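Equipment Review: Tresta Wall-Mounted Coat and Bag Rail
Facilities Purchasing Office, Wimach Adult Learning Center

The Center replaced its freestanding coat racks in February. The old racks tipped when loaded on one side, and wet coats were often left over the backs of classroom chairs. After comparing products from Tresta and Cludano, the office ordered the Tresta rail in the long version, with 10 hooks per section. The full order came to $1,202, including end caps and delivery.

Installation
Each section arrives in a flat carton with screws and a paper drilling template. The template is accurate, but it is printed on thin stock and tears when taped to a rough surface. The screws supplied are suited to wood studs only. Sites with masonry walls must buy anchors separately, and the product sheet does not mention this. Our maintenance staff fitted all sections in two mornings.

Daily Use
The rail has carried full winter loads without sagging. The hooks are deep enough for backpacks with wide straps, and the rounded tips do not tear coat loops. Spacing is less satisfactory. When heavy parkas hang on neighboring hooks, the rail holds fewer garments than its hook count suggests. Evening students have asked for a shelf above the rail for hats and gloves. Tresta sells one, but it does not fit the long version.

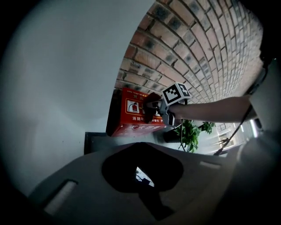
Cleaning is simple. The finish wipes down with mild soap, and road salt has left no marks so far. The end caps are the weak point of the design. Two came loose within the first month and were glued back in place.

Cost and Service
The Cludano rail was quoted at $495 less for the same number of hooks, but its hooks are shorter and it carries no warranty on commercial use. Tresta replied to our question about anchors within one business day and sent spare end caps at no charge.

Recommendation
The office rates the Tresta rail as suitable for classrooms and entry halls. Buyers should confirm wall type before ordering and allow extra length where heavy coats are expected.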